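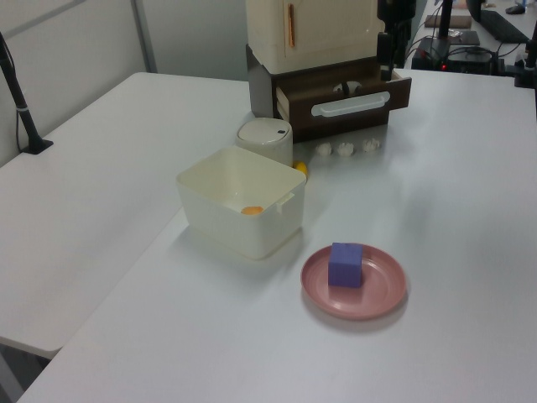
**Play kitchen drawer: what goes in it, and does it need a stop?**

### lurton_shelf

Questions on storage for a play kitchen set. The unit has a refrigerator compartment on top with one drawer underneath, and sits at the end of a white table. The drawer has no stop. It comes out to full travel and then drops at the front if the handle is pressed down.

The loose items are the usual ones: play food, a plate, an open square bin, a small lidded container, some small flower shapes, a foam cube. At present everything lives in the bin between sessions, and small pieces end up under large ones.

Two questions:

1. Should the small pieces go in the drawer or in the lidded container?
2. Has anyone fitted a stop to a drawer this size without drilling the side panels?

### Leonie Kuhlmann

Small pieces in the container, figures in the drawer, food in the bin. The drawer is the wrong place for anything flat. Flat pieces slide to the back, catch under the rear edge and jam the drawer when it closes.

On the stop: glue a strip of felt across the underside of the opening, at the front. It adds enough friction that the drawer slows before the end of travel. Mine has held since December.

### bach_joinery

Felt is a brake, and a stop is something else. With use it compresses and you are back where you started. A small block on the rear panel of the drawer, standing 3 mm proud of the top edge, will catch on the inside of the opening. Glue only, no drilling. Clamp it overnight. Test the clearance first with a folded piece of card.

I also disagree about the bin. An open bin is good for clearing up and poor for finding anything. With a plate in it, half of the floor is hidden.

### Leonie Kuhlmann

The plate doesn't go in the bin. It stays on the table.

A rear block also means the drawer can't be taken out for cleaning unless you tip it, and with a tight opening you can't tip it.

### bach_joinery

You can if the block is narrow and set in the center. Lower the front, lift the back clear, pull. If there is no play at all above the drawer, sand the block down until there is.

### lurton_shelf

There is play above the drawer, so the block should work. I'll measure before gluing.

The layout I'm trying now has the figures in the drawer and the container next to its front corner, with the handle left clear. The panda fits lying down. Standing up, it catches on the opening.
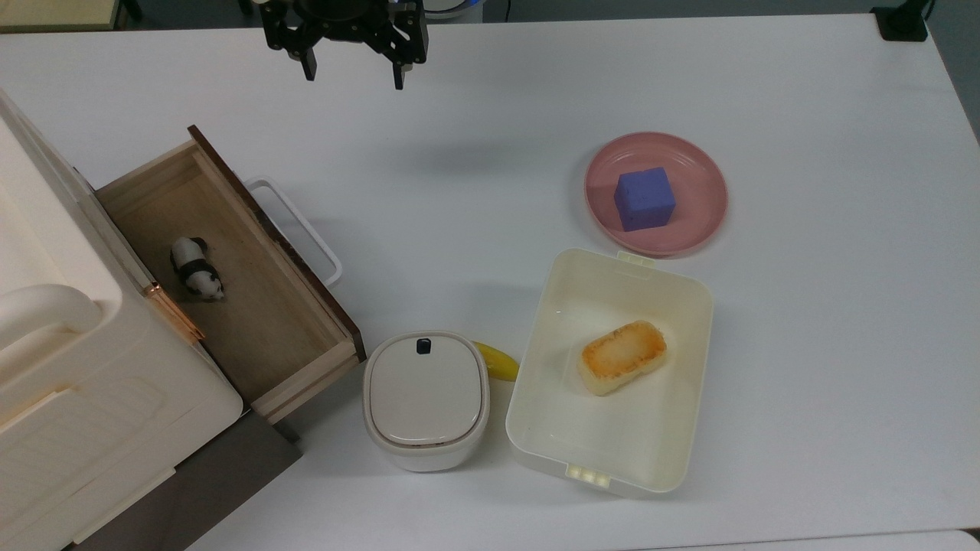 ### prernville2

Looks workable. I'd move the container farther from the drawer. When the drawer is pulled at an angle, the front corner swings to that side and will push whatever is next to it. A hand's width is enough.

What is the lid like to open? If it needs two hands, the small pieces will be left out on the table, whatever the plan says.

### lurton_shelf

Lid takes one hand to hold the base and one to lift, so two. I hadn't counted that as a problem.

### prernville2

It is one for younger children. A shallow dish for the flowers during play and the container for afterwards would solve it. The plate would do for a dish.

### tirnau_r

Disagree with using the drawer at all. A drawer on a light unit pulls the unit forward when it is opened hard. Put weight in the bottom or fix the unit to the table. I used double-sided tape under the rear edge, in short pieces, and it has not shifted. It comes off with a hair dryer.

### Leonie Kuhlmann

Agreed on the tape. It should go on before the stop is fitted – a drawer that hits a block transfers the whole pull to the unit, and an unfixed one will come with it. That is my other reason for preferring felt.

### bach_joinery

Fair point about the order. Tape, then block. I still wouldn't use felt.

### lurton_shelf

Plan as it stands:

- tape under the rear edge of the unit
- center block on the drawer, glued, height to be set after measuring
- container moved away from the drawer corner
- flowers on the plate during play, in the container afterwards
- foam cube in the bin with the food

Is ordinary white wood glue enough for the block, or does it need something stronger?

### bach_joinery

White glue is fine on bare wood. If the rear panel is coated, scuff it with 200 grit first.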